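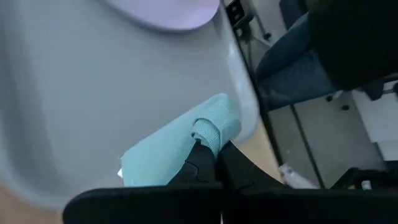

Pantelis Karras writes that he read my last page on tidying up the home computer, did everything on it, and still has no idea which of his family's photos are on the laptop, which are on the phone, and which are only in the cloud. He wants to know where a person is supposed to start.

Well, Pantelis, you start where I did, at the kitchen table with a cup of coffee and a pad of paper, and you don't touch a single file for the first half hour. I know that sounds like stalling (my husband certainly thought so), but I have moved our household files from one place to another four times now, and the only time it went smoothly was the time I wrote things down first.

Make a list of every place your files live. Ours had the desktop in the den, two laptops, three phones, an old tablet with a cracked corner, a Flulton drive in the hall closet, a Zudura account, and a second Zudura account I had opened with my work email and forgotten all about. Next to each one write what's on it in plain words: taxes, recipes, school papers, pictures up to the Maine trip. You don't need to be exact. If you can't remember, put a question mark and move along.

Then decide on one place to be the main one. This matters more than which company you pick! We chose the cloud account as the main one, so that everybody in the house could get at it, and the closet drive as the spare. My sister did it the other way around and she is perfectly happy. The trouble comes when there are two main ones and you keep saving the same letter in both.

Check how much you have before you pay for anything. On most computers you can click once on a folder with the other mouse button and choose Properties or Get Info, and it will tell you the size. Ours came to 185 gigabytes all together, and I had been about to sign up for a plan with 1,000. We took the 300 and there is still plenty of elbow room, even with the baby videos.

Move one folder and then stop. Pick something small and dull. I used the appliance manuals. Upload it, go to a different computer, sign in, and open three or four of the files to see that they really open and aren't just names with nothing behind them. When you're satisfied, go on to the next folder up in size. Leave the pictures for last, they take the longest and they're the ones you'd cry over.

Big uploads are for bedtime. Our internet is slow going out even though it's quick coming in, and when I tried sending the pictures up in the afternoon the whole house came to find me. Plug the laptop into the wall, set it not to go to sleep when the screen goes dark, and let it run overnight. If your plan has a monthly data limit, look that up first. It's usually on the bill, in the small type on the second page.

A word about syncing and backing up, which I mixed up for years. Syncing keeps the same files in two places, and if you delete something in one, it goes from the other too. A backup is a copy that stays put. I found out the difference when I cleared off a laptop to give to my nephew and watched the recipes disappear from my phone that same evening - my mother's stuffed peppers and all. There is generally a trash folder on the website where deleted things sit for a while, and mine were in there, thank goodness. Look for yours now while you're calm, and see how long it keeps things.

So when you retire an old computer, sign out of the cloud program first, and only then start deleting.

Names. Please settle on a way of naming folders and tape it up beside the computer. We put the year first, then the month as a number, then a word or two, and they line up in order all by themselves. I had 3,804 pictures to sort and I did not rename a single one of them, only the folders they went into. It took a few rainy evenings with the radio on and I rather enjoyed it.

Duplicates can wait! I mean it. There are little programs that hunt them down (I tried one called Jernar, which was fine but asked me a great many questions), and I'd hold off on any of that until everything is safely in the main place and the spare copy is made. Storage is cheap next to a lost picture.

Passwords now. The cloud account should have a good long one that you don't use anywhere else, and you should turn on the second step, where it sends a code to your phone. When you turn that on it will offer you a set of recovery codes. Print them. Mine are in the envelope with the car titles. And tell one other grown-up in the house where the envelope is, as I would hate for anybody to be locked out of their own wedding pictures over a phone dropped in a lake.

For papers like tax returns and the deed, I keep the originals in the file cabinet and a scan in the cloud. Scan them straight on, in good light, and check the last page of each before you put the paper away. I have one insurance policy that is missing its page six to this day.

Once a year, in September when the school things settle down, I plug in the closet drive, copy everything fresh from the main place, open a few files to test them, and write the date on a bit of masking tape on the lid. While I'm at it I look over who has access to the shared folders. Last time I found we were still sharing the Christmas lists with our old neighbors, the Orbán family, who moved away ages ago and were too polite to mention it.

Pantelis, do write again and tell me how the list comes out, and if there are more than nine places on it you've beaten us.

Page last updated Aug 12, 2018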